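How a Robot Learns to Pick Up a Sandwich

Have you ever squeezed a sandwich so hard that the tomato shot out the side? Then you already know the problem we have been working on at Pevberg, our shared workshop, since May. We are building a robot helper for a pretend snack shop, and sandwiches are by far its hardest job!

A robot's hand is called a gripper, and ours has two fingers that open and close like a clothespin. When it holds a sandwich in clear wrap, it has to press just enough at the bottom, because bread is soft and lettuce and other fillings love to slide around.

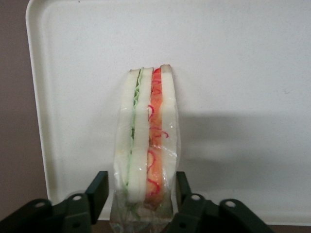
Vibeke asked whether the robot can feel the bread going flat, the way we would. Ours can't feel it like you do with your skin (a lovely question, though). It can notice how hard its motors are pushing, and we tell it when to stop.

Now, a shop has lots of other things in it too, like soda bottles, candy bars and baskets, and each one wants to be held a little differently. With two arms, the robot can reach both sides of the table, but we have to plan the paths carefully so the arms don't bump elbows.

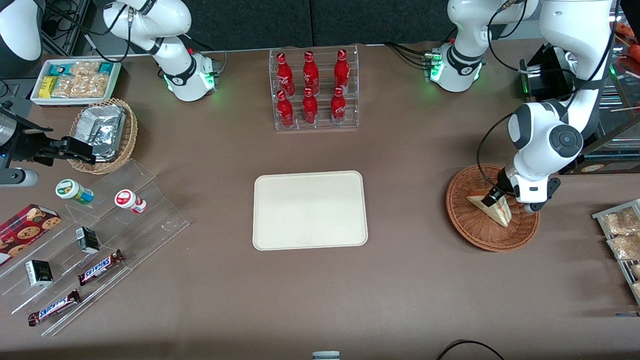 Mogens wanted to know if two arms make the work go twice as fast, and Asger told him no, not yet, since one often has to wait politely for the other. We are still working on that part.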